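Machine Builders Board > Industrial Robots > Shows, Visits and Open Days

Thread: Open day at Larden, bin picking demo

gantryplate
Posted 28 May 2021

Went to the open day at Larden this week and said I would write it up for those who couldn't make the drive. The group was capped at 30 and split in two, so half of us did the machine shop first and the other half did the robot lab. I was in the lab half.

The main item was mixed bin picking. One arm, one gripper, a bin of odd household stuff and a second bin to put it in. The software is called Cano and it comes from a company named Taston. They set it going and let us stand behind a tape line with coffee. An engineer answered questions the whole time, which I appreciated, because at most of these things you get a sales person and a brochure.

What I wrote down:

They ran 40 picks for our group. Cano decides where to grab from a camera view, with no model of the part loaded beforehand. Cups and bowls were the reliable ones. Soft toys were slower. It would go down, think, come back up and try from another side. The hairbrush gave it the most trouble.

I will put my one photo at the bottom of the thread when I get it off my phone.

slow_axis
Did they give a success rate? Everybody shows 40 picks. I want to know how many of the 40.

gantryplate
They counted 2 drops and called the rest good. I didn't keep my own tally. One of those they called good was a bowl that went over the wall on the second try, so it depends whether you count tries or items.

slow_axis
That is the whole question though. If a retry counts as a good pick then your cycle time is fiction. We had a vendor in last August who did the same thing. On paper it was fine. On our line it would have been behind before the first break.

Marl_and_Sons
I was in the other half of the same visit, so I saw the lab after lunch. Ours went worse than what gantryplate describes. It stopped on a fault and they had to jog the arm clear by hand from the pendant. Took long enough that people wandered off to look at the lathes. To be fair they told us what the fault was and didn't try to hide it. A cable had pulled on something.

I asked about the bins. The engineer said they had been in use since the start of the project, and that a worn metal floor is harder for the camera than a clean one because of the reflections. I thought that was the most useful thing anybody said all day.

pallet_jack_77
Why metal bins at all then? Use matte plastic and the glare goes away. Seems like they are making their own problem.

Marl_and_Sons
Because customers have metal bins. I asked the same thing and that was the answer.

pallet_jack_77
Fair enough. Ours are metal too now that I think of it.

feedrate_low
Question from someone who has only done fixed fixtures. Why would you use a fingered gripper for this and not suction? Every warehouse video I have seen is suction.

gantryplate
Somebody in our group asked. Suction needs a flat or smooth patch to seal on. It would be fine on a box. It is no good on bristles or on most fabric. Fingers can go inside a cup and lift it by the wall. The downside is you need room beside the item, and in the corners there isn't any.

slow_axis
And fingers have more to break. I counted the spare parts list on one we looked at and gave up. Suction cups are cheap and anyone on shift can swap one.

feedrate_low
Thanks both. So for mixed stuff, fingers, and for cartons, suction.

slow_axis
Or both on one tool, if you can carry the weight. Öztürkmen had a combined one on their stand two shows ago. I never saw it run, only sit there.

torque_and_tea
I don't agree with how negative this thread is getting. It was an open day at a lab, free to get in, and they ran the thing live in front of people who know what to look for. The engineer told our group they had 248 objects in the test set and that they add whatever visitors bring if it fits in the bin. I would take that over another video with the speed turned up.

slow_axis
I'm not against the lab. I'm against somebody in my front office reading "38 out of 40" and asking me why we still have people at the sorting table.

torque_and_tea
Then tell the front office about the fault Marl saw.

slow_axis
I plan to.

feedrate_low
Is there another one of these coming up? I would go.

Marl_and_Sons
They said next August, nothing firm. You put your name on a sheet by the door. Bring closed shoes or you don't get past the machine shop. Parking is around the back by the loading dock, and the front lot is for staff.

gantryplate
Got the photo off the phone. A few more notes now that I have looked at my paper again. The arm is a KUKA. I asked what size and didn't write down the answer, sorry. The approach moves were slow, slower than I expected, and the engineer said they hold the speed down when there are visitors. For anyone thinking of going, ask for the lab in the first half. You get more time at the tape line, and the engineer isn't hoarse yet. 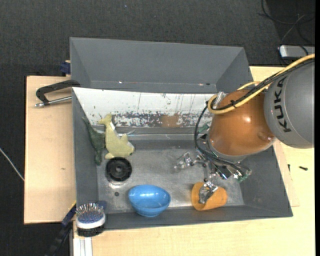
I also asked about price for Cano and was told it is by the cell, per year, and that I would have to talk to Taston for a number. I have sent them an email and will post here if they answer.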